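Subject: Re: [small-blogs] Moving hosts, and what to do about old comments

Hi all,

Replying to the message from last night about leaving Hodeo. I moved my own blog off it in December, so most of this is fresh. The original is quoted in pieces so it's clear which part I'm answering.

> I've been on Hodeo for six years and I have 282 posts. The price
> is going up again and I'm thinking of moving to Zultard. Has
> anyone on the list done it? I'm mostly worried about losing the
> comments, because some of my readers have been there from the
> start and I don't want to throw out what they wrote.

Yes, I did it, and the comments came over. Two things went wrong and both were my own fault, so read to the end before you start.
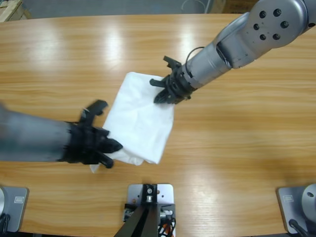 The Hodeo export comes in two files, one for posts and one for comments. The comments file is a separate button at the bottom of the same settings page and it's easy to miss. I missed it. My first import had every post and no comments at all, and I had to clear out the new site and run it again.

Run the export late in the evening if you can. Mine stalled twice in the afternoon and went through on the first try at 11 p.m. I don't know if that means anything.

> Do the links between my own posts survive? I link back to old
> posts a lot.

Partly. Zultard keeps the last part of the address but drops the month folder, so any link you typed in by hand will break. Links made with the Hodeo "insert post" button were fixed during the import. I had 60 broken ones, and I fixed them by hand over a couple of weeks while watching TV.

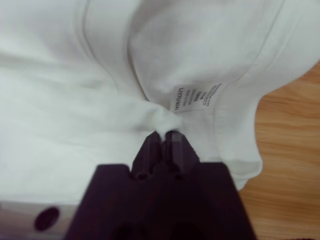
If you own your domain, set up the forwarding rule before you switch it over. There is a box for it under Addresses. If you're still on a free Hodeo address, you can put up one last post saying where you've gone, and that's all they allow. People who read by email will need to sign up again either way, so tell them more than once. I told mine once and lost a few.

> What about the drafts? I have a lot of half-written things.

Drafts are not in the export. Copy them out first. I pasted mine into one long text file and have used maybe three of them since, but I'm glad I kept the rest.

The order I'd do it in now:

1. Copy out your drafts.
2. Export posts, then comments, and open both files to check they aren't empty.
3. Import into a private Zultard site and read through your oldest and newest posts.

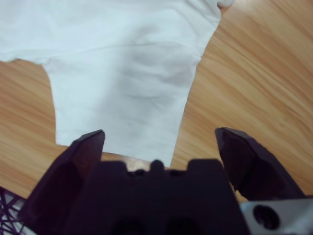

4. Set up forwarding.
5. Switch the domain and make the new site public.
6. Leave the old blog up for a month before you cancel.

> Is there anything else I should be looking at instead?

I tried Lalport for a weekend. The editor is nicer - plain, quick, and it doesn't move your paragraphs - but it has no comments of its own, so that ruled it out for me. If you don't care about comments I'd pick it over Zultard. Mulcahy was recommended on this list a while back and I never got past the sign-up form, so somebody else will have to speak for it.

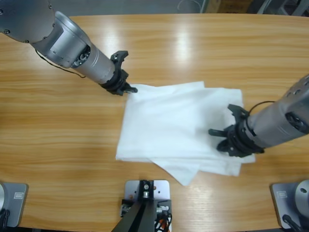

On price, Zultard costs me a little less than Hodeo did before the increase. You pay by the year and there's no refund after the first month, so do your reading-through early.

One more thing about old comments. The names come over but the little profile pictures don't, and replies to replies get flattened into one long list. A couple of my longer threads read a bit oddly now. I left them as they are.

If you get stuck on the forwarding rule, write to me off list and I'll send you the one I used.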